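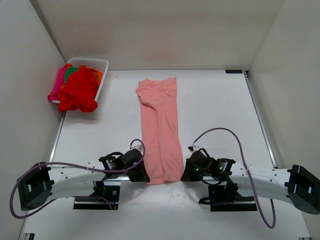
Showing a robot a chore by hand is mostly a way of hiding the human, one unnamed critic of the method has complained, and supporters have yet to give a full reply. Teaching by demonstration covers two practices. In hand guiding, a person moves the arm itself. In remote control, the operator works a second set of arms or a handheld device, and the robot copies the motion while its joint positions are recorded.

Folding clothes with two arms is a common test task. Cloth bends and bunches in ways that are hard to write rules for, so developers collect examples and train a program on them.

Claims for the method deserve care. Cludora announced in October that its system had learned to fold shirts from 448 demonstrations. It did not say how many failed attempts had been thrown out. A later trial by Restrepo used 292 demonstrations and 13 garments, only 4 of which were absent from training. Results on those were reported separately, and were worse.

Operator skill is another weak point. Baltero sells remote control rigs as needing little practice, a claim that has not been independently tested.

See also: Cloth handling; Remote operation; Sindon folding test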